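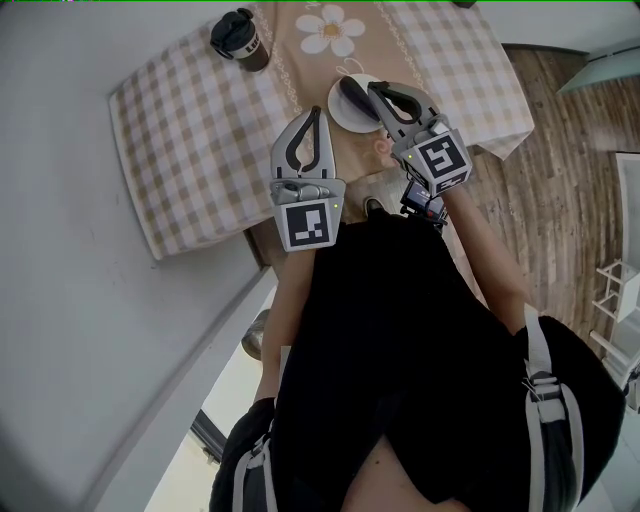 Wax on a cotton tablecloth, any hope?
Posted by Alby Trevaskis, Wednesday, April 20, 2022

So I had people over for dinner and one of the candles leaned over and dumped red wax all over my good cloth (cotton, from Gasilari, I paid way too much for it). I picked off the big lumps with my thumbnail but there's a greasy pink patch left the size of my hand. Do I just throw it in a hot wash? My mother-in-law gave me a bottle of Dresto spot remover and I'm scared to use it. She's visiting in July and will ask where the cloth is!

Ívar Thoroddsen
Don't hot wash it yet! I did that once and the dye set for good. Put the cloth in the freezer for an hour, then scrape off what you can with the back of a butter knife. After that, lay it between two layers of plain brown paper and go over it with a warm iron, no steam. Keep moving to a clean bit of paper or you'll just push the wax around. When the paper stops picking up grease you're left with only the color, and for that I dab on rubbing alcohol with a white rag, working from the outside in. Try it on the hem first. Then wash it cool and hang it up. Please don't put it in the dryer until you're sure the pink is gone, and if it isn't, do the alcohol again.

pulasitz27
What he said, but paper towels work fine too, just get the kind with no print on it. Never tried Dresto. I switched to white candles years ago, wax still gets everywhere but at least it's not red lol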